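Listening in a Small Hall: Report on the Rorkitham Chamber Series

1. Aim of the project

Our group wanted to learn how the seat of a listener changes the experience of a string quartet concert. We chose the Rorkitham Chamber Series because it takes place in the Gera Hall, a former chapel with a high ceiling and almost no curtains. The hall is five minutes from our campus, and students can enter the rehearsals for free.

2. Method

We attended three concerts in March. In each concert we sat in different places: the front rows, the middle and the balcony. After every piece we wrote short notes about balance, clarity and the length of the echo. We also gave a paper questionnaire to the audience during the intermission. In total we received 965 answers to single questions, but many sheets were not complete, so we used them with caution. 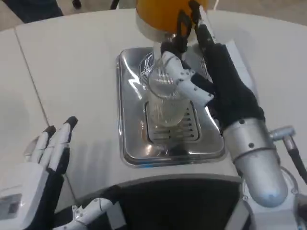
The questionnaire had two parts. The first part asked where the person was sitting, and the second part asked which instrument was easiest to hear. We did not ask about age or musical education, and later we regretted this.

3. Results

In the front rows the first violin was very strong and the viola was often lost. In the balcony the four instruments mixed well, but fast passages became unclear — especially in the last movement of the McKinnon quartet. The middle seats got the best opinions for slow music. The Brarlow Trio, which played as a guest in the second concert, sounded dry from every seat. Maybe this is because they placed themselves closer to the wall.

4. Problems

Two members of our group had a cold in the last concert, and their notes are short. The balcony was closed for the first half of that evening, so for these pieces we have only notes from downstairs.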